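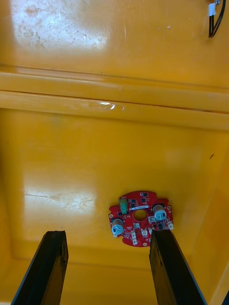 Zainab Lawal wanted to know why anyone would pay for a sorting kit when you can write the pick routine yourself in a week. Fair question, it came up at the midterm talk and we didn't have a good answer then. This report is our try at one.

1. What we reviewed

The Relwood kitting package from Jikitz. Two arms, four yellow bins, one lined steel tray in the middle. Software is called Pendard, version 2951 (we started on 2939 and had to update, lost a Thursday to it). Job is moving small electronics parts between bins and tray: round red boards, wire harnesses, little metal parts with leads.

2. Setup

Manual says bins first, then arms. Do it in that order, we didnt. Teaching the bin corners took 29 minutes once we knew the menus. First time was most of an afternoon. Tray liner is in the box. Cable clips are not, and the quick start sheet assumes you have them.
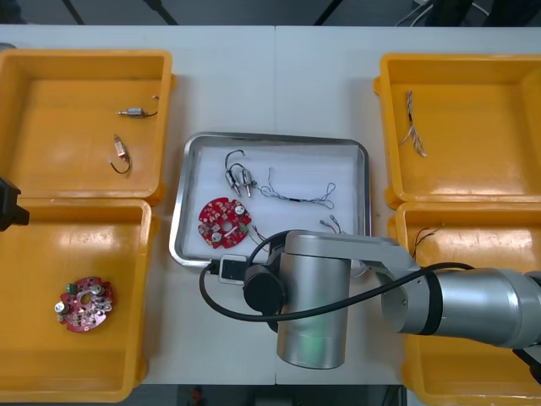
Fig. 2. Bins on both sides, steel tray between them.

3. Boards

Easiest part by far. Flat, stiff, bright red on yellow, and Pendard drew a good outline on nearly every try. Grip point is the issue. Default is the middle of the outline, and on these boards the middle is a hole. We set an edge grip by hand and saved it as a preset called Shim. Should of been in the parts library already.

4. Harnesses

Not easy. The software wants one shape per part and a harness never has the same shape twice. Black and red one was OK if we picked near a terminal. The multicolor one kept getting 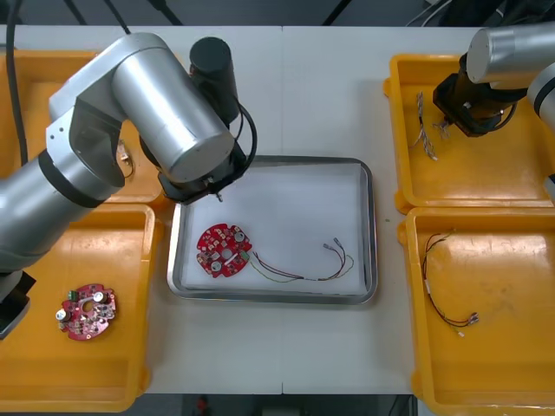

grabbed by a single wire, so we lowered the approach speed and told it to look for the thickest section. Better after that. Still wouldn't leave it alone overnight. The help page on flexible parts is two paragraphs long and one of them is about warranty. 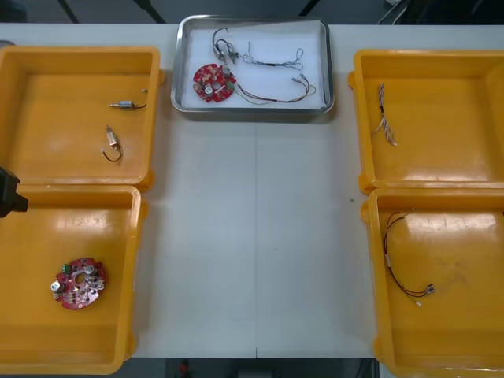

5. Would we recomend it

For boards and other rigid parts, yes. For harnesses only if somebody has time to tune it. To Zainab's question: the two-arm timing is what you're paying for, the pick routine we could have written. Still to do is a rerun with the glare setting on, plus the cost table, both go in the final version in February.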